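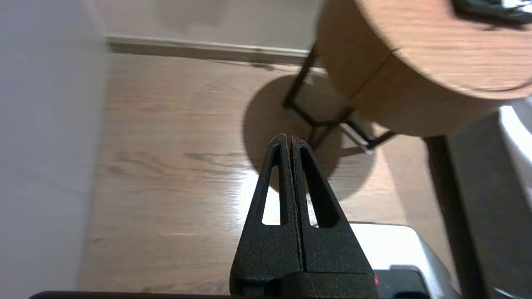

A gripper that stops with its fingers closed and will not reopen is the fault most often reported to the Skekik support desk, and it is also the one most often made worse by a hurried repair. This page sets out the procedure to be followed on mobile units fitted with the Basero two-finger gripper. It applies when the fingers remain pressed together after an open command. Before anything else is touched, look at the black panel beside the base of the gripper. A red indicator glowing there should be written down in the fault record, together with the position of the fingers, before the unit is switched off. The indicator is lost when power is removed, and the record cannot be completed afterwards from memory.

The procedure was revised on June 13, 2018 and replaces the sheet issued in March. Staff who hold a printed copy of the earlier sheet should discard it.

Who may carry out this work

Steps 1 to 5 may be carried out by any operator who has completed the site induction. Steps 6 to 9 are reserved for persons holding a maintenance permit. If no permit holder is present, the unit is to be left isolated and tagged after step 5.

What you will need

A fault record form
The isolation key and tag for the unit
A 2 mm hex key
A lint-free cloth
A plastic wedge (supplied in the Basero service pouch – do not use a screwdriver in its place)

Making the unit safe

1. Press the emergency stop. Do not rely on the pause command in the Didus control software. Pause holds the arm in position but leaves the gripper motor under power, and the fingers may open with full force once the obstruction is cleared.

2. Keep hands, sleeves and lanyards clear of the fingers. They narrow to a tip, and a finger that springs free will strike whatever is in front of it.

3. Clear a working space. Where the arm has stopped close to a table or other furniture, move the furniture away from the arm. The arm itself must not be pushed, pulled or used as a handle.

4. Switch off at the main isolator, remove the key and attach the tag. The key stays with the person doing the work until the unit is handed back.

5. Wait four minutes for the stored charge to fall. The wait applies even if every light on the unit has gone out.

Freeing the fingers

6. Inspect the gap between the fingers from both sides, using a torch if necessary. Look for thread, tape or packaging film drawn into the join. Check the triangular openings in the fingers as well, as film can pass through an opening and wrap around the back, where it is easily missed.

7. If material is found, ease it out with the cloth or with your fingertips. Do not cut it while it is under tension.

8. If nothing is found, insert the plastic wedge at the tips and apply light pressure. The fingers should part with little resistance. If they do not, stop. The fault lies in the drive, and further force will strip the Masson coupling inside the housing. Two couplings were destroyed in this way during the spring, and in both cases the original fault had been a loose connector.

9. With the fingers apart, check that the fixing screw at the root of each finger is tight. Use the hex key and turn until the screw is firm, then no further. Wipe the inner faces with the dry cloth. Solvents are not to be used, as they attack the surface of the fingers.

Returning the unit to service

Remove the tag, restore power and release the emergency stop, in that order. Stand outside the reach of the arm. In Didus, open the service menu and select Gripper, then Reference Run. The fingers will open fully, close slowly and open again. If they hesitate or close unevenly, press the emergency stop and return to step 4.

When the reference run is complete, note the cycle count shown at the foot of the service screen. A coupling is due for replacement at 2,000 cycles under load. The unit that gave rise to this revision jammed at 1,618, well inside that limit, so a low count must not be taken as proof that the coupling is sound.

If the fault comes back

A gripper that jams again during the same shift is to be withdrawn. Do not repeat the procedure. Send the fault record to Eugénie Huet in Technical Support and keep any material removed from the fingers in a labelled bag – even a short length of thread can help to establish the cause.

Any injury, however slight, and any case in which the fingers moved while the unit was thought to be isolated must be reported at once to Blandine Gilbert, Safety Officer. In such cases leave the unit exactly as it stands and keep others away from it until she has given permission for it to be moved.

Related pages
Replacing the Masson coupling
Arm will not return to the parked position
Fault record form (print version)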